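Every June for as long as I've been writing for this newsletter I have been sent to look at something. One year it was a cheese cave. This time it was the open day at Wurkness, which is a laundry and mending works out past the rail yards, and I was told to bring back 835 words. The editor can have what she gets.

You park behind Flernance, the button wholesaler, and walk around the side past the bins. There is a sign for the open day with an arrow on it, and the arrow points at the sky. I followed two people in good coats, on the theory that they knew something, and we all ended up in the boiler room together. A very patient woman led us back out.

The tour proper starts with tea, then the pressing hall (loud), then a corridor of framed certificates, and then the folding room, where I'd have happily spent the whole afternoon. I own an iron. I had no idea how little I knew about trousers.

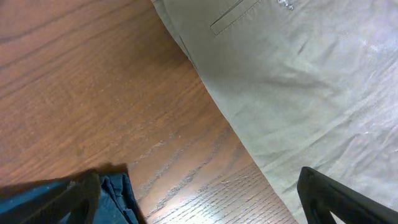 Vol. 2, No. 126

The folding room deals with what the works calls bottoms, a word the guide used with a straight face eleven times before the children in our group gave out. Shirts go elsewhere. Bottoms are laid on a wooden table, smoothed from the hip down and folded to a pattern that I gather came over with the Ó Riain side of the business and has been argued about ever since. The Ó Riain fold puts the pocket where a customer can find it. The other school, known as the Jevine, hides the pocket and claims to save shelf space. Feelings run high. I asked which one was better and was offered a biscuit.

The table is a handsome thing, warm brown with a lot of grain in it, much nicer than the one I eat at. I said so and was told it has to be kept smooth or it catches the cloth. Mine would have the seat out of a pair of chinos in a week.

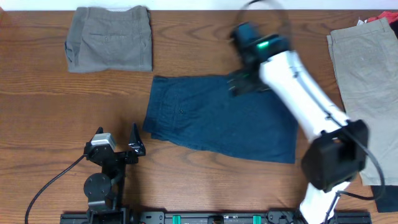 We were allowed a turn. I was given navy shorts, which I took as a comment on my ability, shorts being mostly finished before you start. Fold across, square up the hems, turn, pat. The patting does nothing but everybody does it. My pair came out as a sort of trapezoid. The boy beside me, who was perhaps nine, produced something you could have posted in an envelope, and his mother looked at him as though reviewing the state of his bedroom.

Grey is the easy colour, according to the guide, and khaki the hard one. Khaki shows every crease you put in and several you didn't. It also changes its mind under the lights, so a pair that looks beige at one end of the table is a bit green by the other.

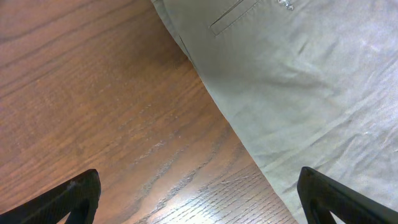

Khaki on the folding table, creases and glare included.

After that came a talk on pockets. I'd been dreading it and it was the best part. The slanted kind with a narrow welt is where the trouble starts, as it wants to gape when the leg is turned over, and you have to run a thumb along it first. I have since done this at home and felt very professional until I remembered that my trousers were going on a chair.

There was also a short word on wear. The menders like to see a garment flat before anyone folds it, when a pale fray near a pocket is easy to spot, and it goes over to them or it doesn't, depending on the customer's ticket. I looked down at my own cuffs at this point and moved to the back of the group. 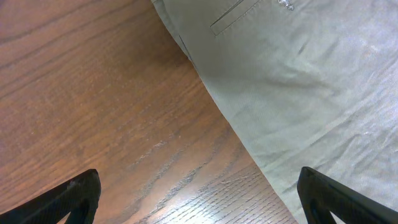 Pocket welt, with a small frayed patch beside it.

The gift shop is a shelf. It sells clothes pegs, a tea towel with the boiler on it, and folding boards at a price that made one of the good coats laugh out loud. I bought the tea towel. It came folded, Jevine style I think, as I couldn't find the boiler until I got it home.

Getting there: take the bus to the rail yards and ignore the arrow. Tea is free, second biscuits are at the discretion of the guide. Wear decent trousers, they do look.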